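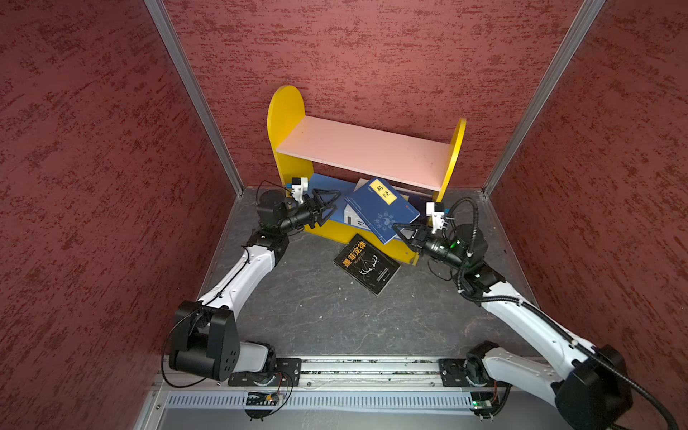 Slide 1. The two-arm shelf cell, fixed camera.

Speaker notes, Sayaka Ebihara. March 9, 2026

Thank the hosts, then straight in. The talk covers one question: how much does relabeling failed book placements help a two-arm policy? Work done with Sizwe Botha and Reshma Hendricks. The code name in the paper is Dument, so use that.

Setup. Two arms on one rail, a camera at each wrist, one fixed camera. The task is to get books upright on a small shelf. Mention that the shelf isn't bolted down and can end up crooked, as on the slide. We kept those episodes in.

Data. 1,417 teleoperated episodes. Of these, 606 ended with at least one book in the wrong place. The usual practice is to throw them out. We cut each one at the last good grasp and gave the first part a new goal label. Reshma wrote the cutting tool. If someone asks about labeling time, it's in the appendix table, don't guess.

Go slowly on the next slide. People in the back will need a moment. 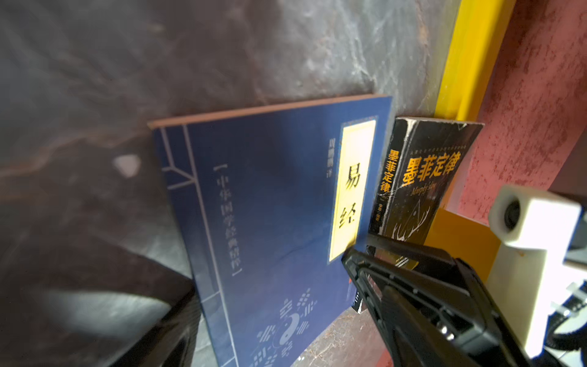 Slide 2. Grasp labels come from the wrist view only. We tried the fixed camera first and dropped it, as the arms cover the books too often at the point of contact. Up close the label can rely on edges and covers. Point to the blue I Ching and the thicker black Murphy's Law right beside it, with a gripper finger close to the lower edges of both. A frame like this one is hard to label, and two annotators can disagree on which book is the target. Our rule is to mark it "undecided" and leave it out of the loss.

Results. Three policies, same network, same training steps. Successes only, everything unfiltered, and relabeled. Relabeled came first on our held-out shelf positions. Unfiltered came last. Say clearly that the gap between the first two is small when the shelf starts out straight.

Limits. One cell, one shelf, paperbacks. We ran 371 test trials and would like more. Siyabonga Ndlovu is setting up a second cell at Trutero with hardcovers, no numbers from there yet.

Skip the ablation slide if past the 15 minute mark. Last slide has the contact address. Questions go to Sizwe if they are about the controller.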